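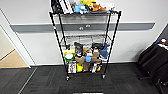

Gripper and arm trials – FAQ

Posted Jan 21, 2020
By Afolabi

Print this page | E-mail this page

Quick answers, will tidy up later. Most of these came in after the last round of notes.

Which grippers are you comparing?
Two. The Bosmont two-finger and the Gronico soft-tip. Same arms, same controller, same cart for both. Only the fingers change.

Why a wire cart and not a table?
Shelves are harder. An arm has to reach in between two levels without hitting the one above, and the wire catches fingertips. Both grippers looked great on a table. Less great in a cart.

What do they pick up?
Plush toys, boxes, books, that sort of thing. Soft stuff and flat stuff. Plush is easy for both. Thin boxes lying flat are the worst – Bosmont gets an edge maybe, Gronico mostly pushes them along the wire.

How many picks so far?
313 logged with the Bosmont. Gronico is behind, we lost time to a bad connector. Goal is 2,000 total before we say anything about a winner. Please dont quote early numbers.

What counts as a fail?
Drop, miss, or knocking a neighbor off the shelf. Also a stall over 7 seconds. A regrasp is OK, once.

One arm or two?
Both. Single arm for small items, two for anything wide. Baskets go two-handed, one gripper per side, lift straight up then back out. The middle shelf is the tight one – elbows out wide, wrists low, and watch the cables on the way in.

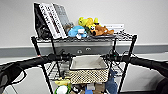
Slow approach for the last bit, then close both sides together. If one side closes early the basket twists and you start over. The Ladstead controller handles the sync fine at half speed. Full speed, not yet.

Did you try the old controller?
Yes. Worked, but the two arms drifted apart on long moves. Went back to Ladstead after 32 runs.

Where does the camera go?
Head height, tilted down. Lower mount saw under the shelves better but lost the top level completly. Wrist cameras are next, probably March.

Do the wire shelves confuse the camera?
Sometimes. Depth comes back full of holes where the wires are. We filter it. Black wire against dark grippers is the bigger headache – light tape on the fingertips helped a bit.

Does the cart move during a run?
It's on casters so it can. Push it up against the wall and check it between runs. If it shifted, redo the shelf heights in the setup file.

Can I swap fingers myself?
Sure. Power off first, then four screws, then rerun the zero. Skip the zero and your next run is junk.

Can I get the logs?
Ask. Raw only for now, column names are a mess.

Contact | Copyright 2020 Afolabi | Back to top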